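News > Celebrities > Film

I grew up on Damir Papadopoulos movies, so this one made my morning! He's coming back to the screen in August after 6 years away, in a family drama called Braveo (yes, spelled like that). Ehab Ragab directs, and they shot the whole thing in Arevville in 80 days. I'm told Damir plays a retired clown, and I already want tickets.
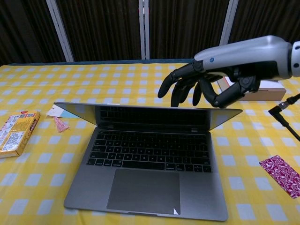
A laptop open on a checkered tablecloth.

No trailer yet, but I keep checking.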